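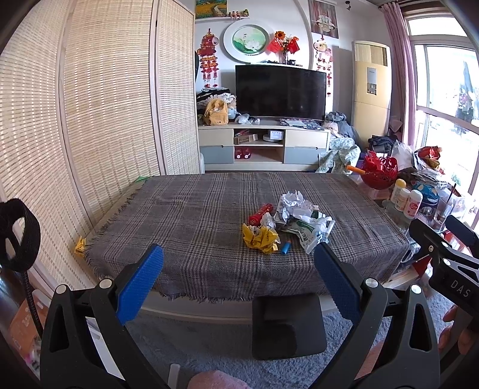 Most of us learned to tidy by being told to, usually at the worst possible moment, and so we grew up thinking of it as one single chore with one single name. Housekeepers know better. When they say "clear the table," they mean a small chain of decisions, and the first decision is always the same: what, of all these things, is going to leave the room, and by which door? Look at the little pile on the plaid blanket. There is a crumpled sheet of white paper, there are wrappers, there is a crushed white and green plastic package spread open beside them, and down in front lies a small blue cylinder with an orange end that looks very much like a battery. A person in a hurry would gather up the whole heap in both hands and drop it into the nearest bin, and the table would be clear, and the work would be only half done. This chapter is about the other half.

I should say at the start that I came to the subject slowly. In my first year of teaching home management, I gave the sorting of household waste one afternoon, late in the term, between laundry and the care of wood floors. My students were polite about it. Then one January a student named Xiaoqing Wei stayed behind after class and asked me a question I couldn't answer, which was what she ought to do with a snack bag that was plastic on the outside and shiny on the inside. I told her I'd find out. It took me the better part of a week, two phone calls, and a long, pleasant talk with a woman at the Aitken transfer station, and by the end of it I had filled so many pages of my notebook that one afternoon no longer seemed enough. The notebook grew into a unit, and the unit has grown, with a good deal of help, into the chapter you are about to read.

## What we mean by litter

Let's begin with a plain definition. **Litter**, in this book, is anything small that has finished its job and hasn't yet been put anywhere. A candy wrapper on the arm of the sofa is litter. So is a receipt, a used-up pen, or the paper sleeve from a drinking straw. The same wrapper, once it's in the right container, becomes **sorted waste**, and from then on it is somebody's raw material or somebody's landfill. Between those two states there is a short stretch of time when the thing is in your hand, and that stretch is where nearly all of household sorting happens.

You'll notice that the definition leaves out dirt, dust and crumbs. We treated those in the last chapter, and they call for different tools. It also leaves out what I like to call **strays** – the useful things that have wandered. A cord, a strap, a pair of reading glasses or a library card may be lying right beside the litter, and they need to go home to a drawer or a hook. Pick out your strays before you touch anything else. I have fished a house key out of a paper bin, and I don't recommend the experience!

## Soft surfaces and hard ones

A table with a cloth or blanket over it asks for a little more patience than a bare one. Small pieces settle into the weave, and anything light can slip into a fringe and hang there until somebody brushes past and sends it to the floor. If there's a deep rug underneath, you may not see it again for quite a while. Work from the edges toward the middle, lifting each piece straight up. Don't sweep with the side of your hand. When the larger things are gone, fold the corners of the cloth inward, carry it outside, and shake it well away from the door (and from the neighbors' washing, please).

## The four questions

Throughout this chapter we'll come back to the same four questions, asked in the same order:

1. Is it still useful to anyone in the house?
2. Could it do harm in an ordinary bin?
3. What is it mostly made of?
4. Is it clean enough to go with others of its kind?

The second question is the one people skip, and it is the one that matters most for batteries. They belong in a separate container, kept dry and taken to a collection point, and many towns have rules on how the ends should be taped. Look up your own town's rules before you start the exercises. Paper is easier company, though even there a greasy sheet and a clean sheet may part ways at question four. Wrappers are the real puzzle, as Xiaoqing found out, and they get section 5 all to themselves.

Before you read on, take a few minutes with the table nearest to you. Leave it just as it is, write down what's on it, and put an L beside the litter and an S beside the strays. Keep the page somewhere safe, as you'll need it at the end of section 2.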